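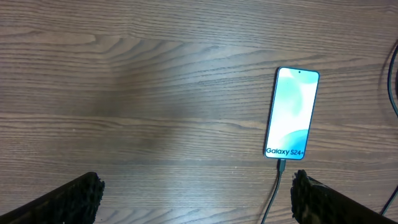
Figure 2. Wrist camera view at the start position, phone task. Fingers open, cable plugged in.

Recording phone and cable examples
By Renata Nowicki, Himden
12th March

Before you begin, run the start-up checks in section 1 and sign in under your own operator name.

1. Lay the phone face up on the bare table, on the right side of the wrist view. A slight tilt is fine.

2. Plug in the charging cable and let it run down towards the bottom of the view. Wake the screen.

3. Open the fingers fully. Both pads must show in the lower part of the view, with a wide gap between them.

4. Press Record and wait 2 seconds before moving the leader arm.

5. Carry out the task at an even speed. Stop at 58 seconds even if you have not finished, and mark the example as incomplete.

6. Return to the start position – open fingers, arm still – and press Save.

7. Shift the phone a little and repeat. A full set is 18 examples.

Note: Glare on the wood is acceptable as long as the edges of the phone can be made out. Do not move the lamps in the middle of a set.

Caution: Never close the fingers on the plug while the arm is lifting. This can bend the phone's socket.

Failed attempts are kept. Label them "drop", "miss" or "snag" and leave the comment box blank unless Konrad Wróbel has asked for one.

Last updated 12 weeks after first issue by Lena Kurek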